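Snack table, again

We moved the snacks out of the kitchen cabinet in March and I said I would write up how it went. It is now Tuesday, October 27, 2020, so that is how that went.

The old arrangement was a deep shelf over the sink. Everything went up there in the store boxes, the boxes got torn open from whatever side was closest, and the ones at the back stayed at the back until they expired. I threw out a whole box of granola bars in February that I had no memory of buying. Hamish Ruawai, who shares the place with me, had been buying the same ones because he couldn't find them either.

What I wanted was something small that could sit out on a table, with the bars on top and the other things underneath. I looked at wire baskets first. They are fine for fruit, but thin bars slide through the gaps or hang halfway out. I also tried a shoebox for two weeks. It worked better than the baskets and looked terrible.

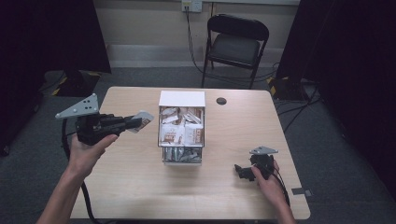
Bars are the main thing we go through, and they are also the hardest to keep neat. I used to line them up on edge by flavor, and that lasted until the first person wanted one from the middle. Now I drop them in the upper part and leave them. With the white wrappers leaning every which way and a few ends sticking up, there is always one easy to get hold of, and I can tell at a glance when the pile is getting low. The silver foil ones go in the drawer below, standing up in a row. They stay put down there much better than the bars ever did, I think mainly due to the drawer being shallow.

The white finish was Hamish's choice. I would have gone for something darker, but it looks all right on the light table and it wipes clean. The lid is flat, so mail ends up on it. I have stopped fighting that.

Refilling takes five minutes on Sunday. I empty the top, put the new bars at the bottom and the old ones back over them. If I skip the emptying part, the same bars sit down there for a month, and then we are back to the shelf over the sink. The extra boxes live in the hall closet and only come out for this.

Two things I would change. The drawer could be a little deeper, and I would like a divider up top for the days when we have more than one kind. Keegan Ellery suggested cutting one from a cereal box. I may do that next weekend - or I may just keep buying one kind.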